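CHAPTER 7
Surface Color and Reflected Light in Interiors

Contents
7.1 Why surface color is measured
7.2 Reflectance and the terms used with it
7.3 Even and uneven surfaces
7.4 Daylight from one side
7.5 Interreflection
7.6 Worked problems

7.1 Why surface color is measured

The light that reaches a desk, a floor or a reader's page comes partly from the source and partly from the surfaces around it. In a small room with pale finishes the second part can be larger than the first. A designer who sizes the lamps and windows correctly but guesses at the finishes will still get the wrong answer, and the error is hard to correct after the paint is on.

Chapter 6 treated the source alone. The present chapter adds the room. It assumes that the reader can work with illuminance in lux and can apply the inverse square law and the cosine law. No knowledge of paint chemistry is needed.

7.2 Reflectance and the terms used with it

Reflectance is the ratio of the light leaving a surface to the light arriving at it. It has no unit and lies between zero and one. It is often written as a percentage in trade literature, and the two forms should not be mixed in one calculation.

A surface that scatters light equally in all directions is called diffuse, or matte. A surface that returns light mainly at the mirror angle is called specular. Most building finishes fall between the two. The methods in Sections 7.4 and 7.5 treat every surface as fully diffuse, and this is acceptable for flat paint, unfinished wood, cardboard and most fabrics. It fails for glass, polished stone and gloss enamel.

Hue and reflectance are separate quantities. A tan and a gray may have the same reflectance and look quite different. When light passes from one surface to the next, however, hue does matter: a warm surface returns more of the long wavelengths than the short, and the light it sends on is slightly warmer than the light it received. 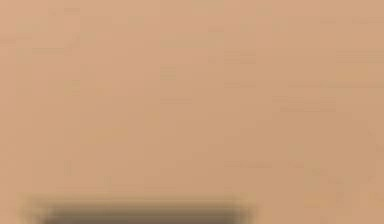

Reflectance is measured with a reflectometer or estimated with a light meter. In the meter method, one reading is taken with the cell facing away from the surface and resting on it, and a second with the cell facing the surface at a short distance. The second reading divided by the first gives the estimate. The shadow of the instrument and of the operator must be kept off the area. If the incident reading is 300 lux and the reflected reading is 114 lux, the reflectance is 0.38, or 38 percent.

7.3 Even and uneven surfaces

A single figure for a surface implies that it is uniform. Two causes of unevenness must be told apart. The first is in the material: grain, wear, stains, a second coat that stopped short. The second is in the lighting. A finish of constant reflectance will look lighter where more light falls on it, and the change from light to dark is usually gradual, with no edge.

The meter method separates the two. If the ratio of the readings stays the same from point to point while the readings themselves change, the cause is the lighting. If the ratio changes, the cause is the material. At least one reading should be taken near each end of a long wall – a reading at the center only will hide both effects.

Photographs and rendered views are poor evidence in this matter. Exposure, color balance and file compression all alter the values recorded, and a faint pattern introduced by compression can easily be read as texture. Use such views to show the layout of surfaces and take the values from measurement.
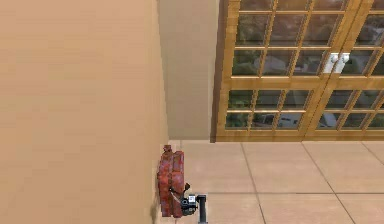

7.4 DAYLIGHT FROM ONE SIDE

Key terms: side lighting, depth of room, return wall, sill height, glazed area

A room lit through one wall receives its daylight at a low angle. Illuminance on the floor is highest near the opening and falls with distance, quickly at first and then more slowly. Glazing that reaches close to the floor brightens the strip just inside it but adds little at the back of the room. Raising the head of the opening has the greater effect on depth.

Walls next to an opening behave differently from the wall opposite. A wall at right angles to the glass is struck at a glancing angle.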